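4.2 The problem of the surplus cushion

Any account of domestic tidying has to deal sooner or later with the scatter cushion, an object whose main talent is being in the way. Of the household items in our coding scheme, cushions were moved more often than anything except mugs, and unlike mugs they were seldom moved because anybody wanted to use them. They were moved so that a person could sit down, and then moved again so that the room could look as though a person might.

The Utedthorpe sitting room shows the pattern well. It has one good chair, a brown velvet piece with a rounded back and a deep seat, and three small cushions, which is two more than the chair can hold if it is also to hold an adult. Our coders first logged cushions as either "on seat" or "on floor." This lasted until September, when Hagos Abdella pointed out that a large share of them were doing neither job properly. They were leaning. We added a third category, "propped," and recoded the 1200 entries we had already finished, a task remembered without fondness.

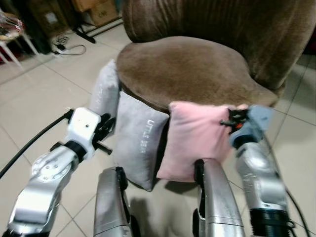

Figure 3a. Three cushions along the front of the velvet armchair, Utedthorpe sitting room. Coded "propped."

Propping is a halfway state. A propped cushion has left the seat but hasn't been put away, and in most homes there is no "away" for it to go to. It depends on the chair for its posture and on everyone's goodwill for its survival. In the row in Figure 3a the middle cushion tilts while its gray neighbor on the left stands upright, and the scheme has nothing to say about the difference. One coder wanted a separate code for tilt. We talked it over for most of an afternoon and declined.

Color gave us less trouble. Two grays and a pink are easy to tell apart in pairs and hard to tell apart in notes, where "the gray one" turned up 41 times with no hint as to which. From Clistcombe onward we asked coders to name cushions by position, left to right as seen facing the chair.
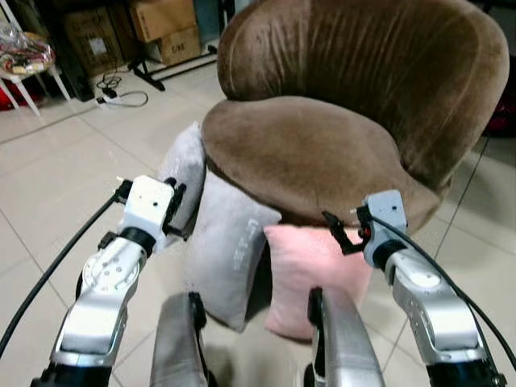

Figure 3b. The same chair and cushions. The lower corners of the middle and right cushions meet the tiles.

Contact with the floor was our last sticking point. Under a strict reading, a cushion that touches tile is on the floor, and the pink and middle gray cushions in Figure 3b would both have to be recoded. We took the softer view that a cushion leaning on furniture is propped whatever its corners are up to. The strict reading is kept as variant 2 in the coding manual, for readers who feel strongly about it. Agreement between coders was better under the softer rule in all 4 homes, and arguments over lunch were shorter.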